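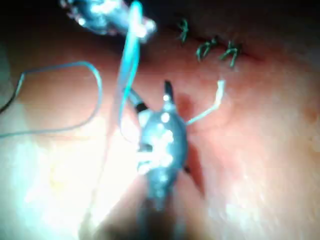

Paweena Boonyarit wrote to me that she had read the contract for her apartment two times, the second time with a dictionary, and she still could not say which metres she was paying for. She asked if I could start with this, so I start with this.

BUYING OFF THE PLAN: FROM THE BROCHURE TO THE KEYS
Speaker notes, Jekwood evening talk, 10 Dec 2018

Opening (keep it short)
Thank them for coming. Say my name slowly. Say that I am not a lawyer and that I sell apartments for a living, so they should listen to me with this in mind. Ask who has already signed something. Ask who has signed and is now a little worried. Do not make them explain.

Part 1. The metres
Put up the floor plan of apartment 406 in the Castton building. Give them a minute to look at it before I talk.

The brochure says 54 square metres. Ask the room: 54 of what? Wait for answers. Usually somebody says "of apartment".

Explain the three ways this number can be made. It can be the inside floor only, from wall to wall. It can include the thickness of the outside walls and half of the wall you share with your neighbour. It can also include the balcony, and sometimes the storage cage in the basement. All three are used in brochures and the small print tells you which one. In the Castton case the balcony was inside the number. The balcony is nine square metres, so the rooms are smaller than most people think when they see the brochure.

Show with the tape on the carpet how big this is. (Tape is in the side pocket of the black bag. Last time I looked for it in front of everybody.)

What to ask the agent, and they should ask in writing:
Is the area internal or total?
Which method of measuring was used, and by whom?
How much smaller can the finished apartment be before I have a right to something?

The last one is in the contract. Often it is written as a percentage. Let them work it out for their own apartment, with a pencil, now. Pause here. People like to do this part and it wakes up the back rows.

Part 2. The deposit
Where does the money sit? It should sit in a trust account and the contract should say whose. Read aloud the clause from the Chevalier contract, slowly, then read it again in everyday words.

Some people will ask about interest on the deposit. Answer: look in the contract, it may be shared, it may go to one side only. I have seen different arrangements.

Do not talk about deposit bonds unless somebody asks. It takes too long and I always get lost in it.

Part 3. The dates
There are two dates and people mix them. One is the date when the builder hopes to be finished. This one is in the advertisement. The other is the sunset date, the last date, and this one is in the contract. After the sunset date the contract may be ended, and it is important to read who can end it and who has to agree.

Tell the Stedik story. The hoarding on the street said February. The sunset date in the contract was much later, and the buyers had given notice to their landlords because of the hoarding. Two families stayed with relatives. Say it quietly, it is not a funny story, even if I tell it with a smile by habit.

Advice: do not end a lease because of a sign on a fence. Wait for the letter which says that the title is registered. 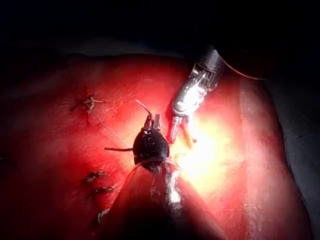
The same letter also starts the clock for settlement, and here many buyers lose sleep. The bank will want to value the apartment again. The value can be lower than the price you agreed to at the beginning, and then the bank lends less. Ask the broker early what happens in this case. If the audience is mostly first buyers, stay on this longer and shorten Part 4.

Part 4. The inspection before settlement
Go in daylight. Take a phone charger and plug it into every power point. Open each window and each cupboard. Run the shower and the kitchen tap together. Flush. Look at the ceiling in the bathroom. Stand on the balcony and see if the door locks behind you (better that someone stays inside).

Write every defect in one list with the room first and then the problem. "Bedroom, window does not close" is enough. Send it the same day and keep a copy.

Part 5. The yearly costs
Levies: the estimate in the contract is an estimate. A building with a pool, two lifts and a gym will cost more to run than one with a staircase. Show the slide with the Castton estimate, $381 per month, and ask them what they think is inside it. Then show the list. Insurance of the building is inside, insurance of your own furniture is not.

Questions
Repeat each question into the microphone before I answer.
If they ask about prices next year: I do not know.
If they ask about tax: see an accountant.
If they ask which building I would buy: say that I rent, in Chevalier, and that I am still looking.

Leave the handouts on the table near the door. Return the key of the room to the front desk before nine.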